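March 16, 2024

Fold notes, T-shirt set, wooden table. Carries on from the towel entries.

Shirts in the pile today: mixed adult sizes, short sleeve, all from the Siscombe bag. Washed once on the short cycle, tumble dried, left overnight in the open crate. Collar tags cut out of two of them, tag left in on the rest. Should have been consistent about that and will cut the others before the next session.

Target fold is still the Tresel fold: face down, sides in to the collar width, sleeves back on themselves, hem up in thirds. Finished packet has to fit the 300 mm shelf slot with no edge over the lip. The half-and-half fold is quicker but comes out too wide for the slot with anything above a medium, so it stays out of the protocol for now.

Things to write down before I forget them:

- Lifting from the shoulder seams gives the flattest drop. Lifting from the hem turns the shirt over on the way up and the collar ends up underneath.
- Bunching at the hem is the main cost. A shirt lowered straight down piles up under itself. Lowered while drawing back toward the near edge, it lays out with one or two creases that smooth in a single pass.
- Large chest prints are stiffer than the cloth around them. The panel wants to stay flat and the fold line moves to the edge of the print. For the sides-in step, set the fold line from the collar and ignore where the shirt wants to bend.
- Static on the two polyester ones. They cling to each other in the crate and come out as a pair. Separate before starting.

Table: the bare wood is fine for cotton. Cloth slides a little on it, which helps the draw-back and hurts the sleeve step, where the body shifts when the sleeve is pulled. Tried the felt mat from Barbosa under one shirt. Sleeve step better, smoothing worse – the hem drags and rucks. Took the mat off again. White cotton is easy to see against the brown grain at every stage, the tan shirt much less so. If we keep the tan one in the set we need the gray sheet under it.

Weights, for the crate label: the crate limit is 4,000 g including the crate itself. The crate is 500 g. Weigh the whole thing before it goes back on the rack, and write the figure on the tape, not on the lid, as the lids get swapped.

White shirt with the PUMA lettering, lower part down on the table and the hem in loose folds:
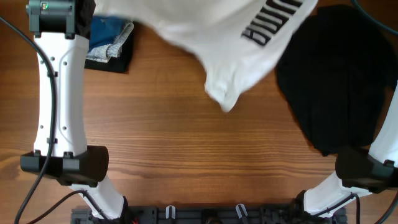

Sirkness wrote back on the draft protocol that the order should be changed for printed shirts, with the hem thirds done first and the sides after, on the grounds that a stiff front panel holds a short fold better than a long one. Also asked whether face down is worth keeping at all if the packet gets turned over at the end anyway.

On the first point, willing to try it. My concern is that hem-first leaves the sleeves loose through the longest part of the fold and they will need tucking twice. On the second, face down stays. The collar has to finish on top and centered for the shelf, and starting face up means an extra flip with a half-made packet, which opens it.

Next session:

- cut the remaining collar tags
- hem-first order on printed shirts only, same shelf slot check
- gray sheet for the tan shirt
- long sleeves not before late March, the slot is too narrow for them as it stands
- new tape for the crates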